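Thursday, late, writing this up before I forget which bit was which

Club notebook, Himcombe robotics. Two-hander work this week – the bin task, table by the wall, both grippers out. Osvaldo Vitale asked me to put down more than "went fine" this time, so this is me doing as I'm told.
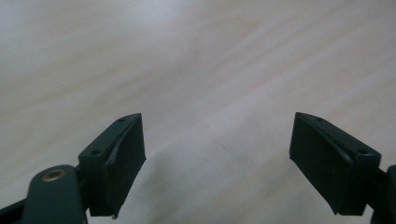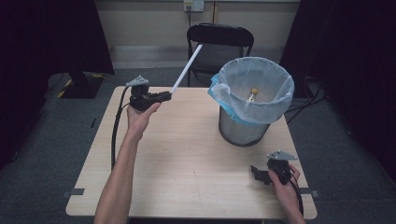
The plan for the term is still the same as it was in May. We need 300 usable demos of clearing a table into the bin, and we've got 200 if I'm generous with the older ones. I'm not sure I should be generous with the older ones. A fair few were recorded before we agreed where the bin lives, so it wanders all over the place from one run to the next, and I remember the arguments about it too well. Osvaldo thinks the variety is good for the model. I think it's good for the model if we'd done it on purpose! We're going to train once with them and once without and see who has to make the tea.

Things we settled before the break:

Start every demo with both jaws fully open and over the table. People were starting half shut, and then the first second of every recording is just somebody fidgeting. Say "go" out loud as well, it helps whoever is on the laptop.

Long thin things go in end first. Laid flat across the jaws they catch on the rim and then you're poking at the bag with one hand and steadying the bin with the other, and it takes ages (I've done it, I'm not pointing fingers).

One hand per object for now. Handing over from left to right looks lovely when it comes off, but only two of us can do it reliably and I don't want a dataset that's half handovers and half fumbles. Maybe after the Sukatdale meet.

Fold the bag right over the rim. If it's slack, it sags into the opening and small stuff sits on top of it.

Then a long detour about calibration. The opening width we log from the left gripper has been reading 3 mm wide of what the calipers say, and the right one is fine. I spent far too long assuming it was the script. Changed the offset, changed it back, blamed Erix (our logging thing, for anyone new – it's a folder of Python and a lot of goodwill) and then took the linkage apart to have a look. One of the pivots had a bit of play in it. Nipped it up, put it all back, measured again at open, half and shut, and now it's close enough that I'd believe it. Note to whoever builds the next pair: check the pivots BEFORE you calibrate, and don't overtighten or the jaws go stiff and your thumb hurts by the end of the evening.

That does mean the left-hand widths in the earlier demos are off. I've written a little correction that goes over the old files, but it assumes the play was always the same, and I can't swear to that. Files have been marked so we can pull them out again if it all goes odd.

Second thing, tracking. We lost it in 11 of the recordings and nearly all of those are people moving too fast on the way back from the bin. You relax once the thing's gone in and your arm whips back to the start. I'd like us to practise slow returns next time, maybe with the metronome from the music cupboard, which got a laugh but I do mean it. The other few I can't explain yet. Could be the lights, could be sleeves. I'll go through them at the weekend with a cup of something.

Had a proper go at the Bhattacharjee scoring sheet as well, the one for the competition. Dropping something outside the bin loses you more than running out of time does, so there's no prize for hurrying. I'd been coaching everyone the wrong way round, sorry all. Under those rules I reckon a slow, dull, careful policy beats a quick one, and slow and dull is very much within our powers.

To do, in no order:

Re-run the width check on both grippers after an hour's use, see if it drifts
Cable ties, the longer ones. We're nearly out
Tidy the cables under the table so we stop treading on them
Ask Sukatdale how big their table is and whether we bring our own bin
Split the old demos into two folders, bin fixed and bin wandering
New sheet for who has recorded what, the current one has tea on it

Osvaldo has the key next week. I'm bringing the calipers home with me to change the battery, so if you go looking in the drawer, that's where they are.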